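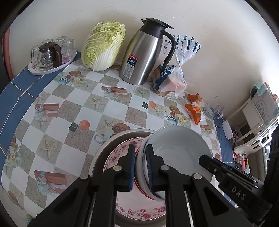
Marisol Medrano wrote:

> Does everyone stack by size, or by what gets used? My mother-in-law's
> set has the odd pieces mixed in with the good ones and I can't get at
> the dinner plates without taking everything off first. I would like
> to keep it all on the table because the cupboards in this apartment
> are hung too high for me. Also, is it all right to put a bowl on top
> of flowered plates? She always had a paper napkin between each one
> and I have run out of patience with the napkins.
>
> Marisol

Marisol,

I stack by what gets used, and I gave up on size a long time ago. Size looks better, but if the big plates are at the bottom and you eat off the big plates, you are lifting the whole pile three times a day.

What I do is keep a tray on the table as the base. A metal one with a raised rim is best. The stack sits inside it, the rim keeps the bottom plate from creeping toward the edge, and when I need the table for something else I can slide the tray over in one go. On the tray go the flat plates, then any shallow dishes, then one bowl. Only one bowl. If you put three or four bowls on top of plates the pile gets tall and somebody will knock it with a sleeve. The other bowls can nest by themselves next to it.

On the flowered plates: it depends on whether the decoration is over the glaze or under it. Run a fingernail across the flowers. If you can feel an edge, the pattern is on top and it will wear where the foot of the next piece sits. If it feels smooth all the way across, it is under the glaze and you can stop worrying. On most of the ones with a border, the pattern is out near the rim anyway and the foot of a bowl lands in the plain middle. Check the foot of the bowl too. The unglazed ring on the bottom of a cheap white bowl can be as rough as sandpaper. I have one from Carrillo that left gray marks on two plates before I caught it. A few rubs on a wet sharpening stone fixed the ring, and the marks came off the plates with baking soda.

If you want something between the pieces, coffee filters do the job and cost very little. A pack of 400 has lasted me since we moved to Ellalport. They lie flat and they don't stick when damp the way napkins do. I only use them under pieces I don't use every week.

When you take the bowl off, tip it up by the rim first and then lift. If you pull it straight sideways it will drag on whatever is under it. The same goes for putting it back. Set one side of the foot down and lower the rest.

Glasses I keep upside down on their own tray with the teapot in the middle. A small glass teapot is easy to knock over and the glasses make a fence for it. Some people say upside down is bad for the rims and traps a smell. I have not had either problem, but mine are plain tumblers and they get used daily. For thin stemware I would stand them the right way up.

You didn't ask about the cloth, but if you are going to keep dishes on the table all the time, get a plastic one. I had cotton for years and was forever unloading the table to wash it. The plastic gets wiped around the trays every night and under them on Saturday. Don't put a hot pan on it. The one I have now is from the Nurkbridge market and the print has held up, except for a spot where I set down a kettle. Make sure the dishes are fully dry before they go back, or the bottom plate will stick to the tray and you'll get a ring.

Bread, snacks and vegetables end up on our table too. I try to keep them at the back by the wall, with the vacuum jug, so the front half is clear for eating. A cabbage takes up a lot of room for a day or two but it goes quickly.

Somebody on the list had a wire plate rack for sale last spring, an Ornis, the kind that holds the plates on edge. I don't know if it was ever sold. A rack would solve the problem of getting at the dinner plates, but measure first. Mine stuck out 9 inches and I ended up giving it to my sister.

Guadalupe Manríquez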